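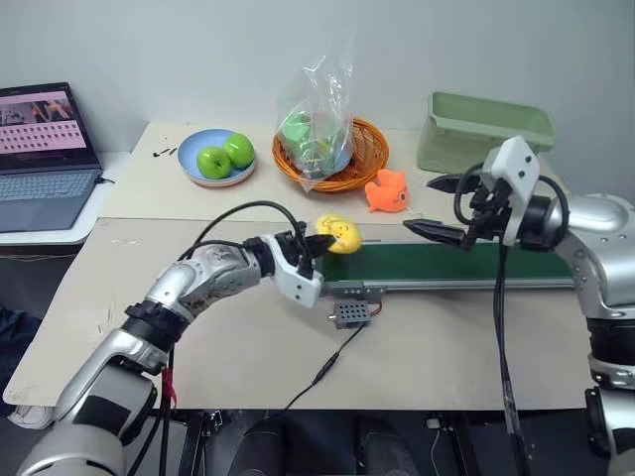
Worktable with the yellow plush toy, gray-blue wall behind.

From: Eliécer Correa
To: catalog-migration list
Date: 2023-04-28
Subject: Re: [catalog] Merge rules for duplicate authority records

Giuliana Quintero wrote:

> I ran the Prekero matcher over the Cárdenas export again last night. It
> flags 2,883 name headings as candidate duplicates. A lot of them are
> the same person entered with and without a second surname, but I also
> see pairs that share a heading and have different birth years.
>
> Before I let it merge anything, can we agree on which record survives?
> Teófilo says oldest control number. The Birnmont notes say the fullest
> record. These give different results often enough to matter.
>
> Giuliana

Fullest record, with the control number of the oldest one carried across. The Birnmont notes are correct on the first part and silent on the second, and that gap is where the broken links in the November load came from. Bib records point to the control number. If it changes and the bibs aren't rewritten in the same pass, the heading shows as unauthorized in staff view and drops out of the browse index.

"Fullest" needs a definition the matcher can apply. I suggest scoring on 4 fields: 046 (dates), 370 (place), 400 (variant names) and 670 (source found). One point for each field present, no extra for repeats. Repeated 670s are mostly the same source typed twice and should not win a merge. 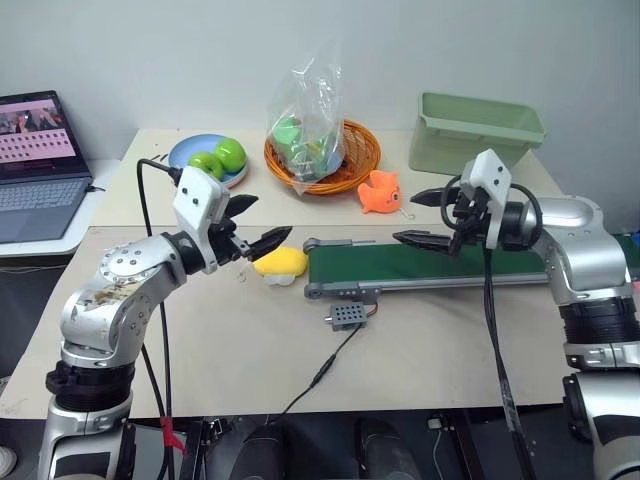
What happens when two records have the same score?

The lower control number wins, and the variant names from the other record are copied in before it is deleted.

For the conflicting birth years, do not merge. Set both records aside and let a person look at them. A match on heading alone is weak evidence for common surnames, and undoing a merge by hand takes far longer than doing one. Cristian's undo script restores the authority record but leaves the bibs pointing at the survivor.

Two smaller points on the matcher settings:

- Turn off diacritic folding for the first pass. Run it folded afterward and compare the lists.
- The threshold is set to 60 in the config on the Tiltirwood server and is missing from the local copies, so anyone running it at home gets the default.

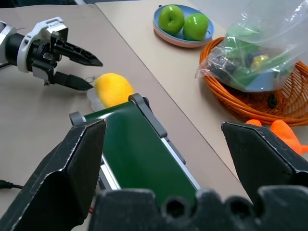

The second of these probably explains why Eusebio's list and yours came out at different lengths. I would take the server run as the reference and throw the other one out – comparing them tells us nothing about the data.

Please also keep the deleted records as a MARC file, one per batch, named with the batch number only. The load log already has the rest.

Eliécer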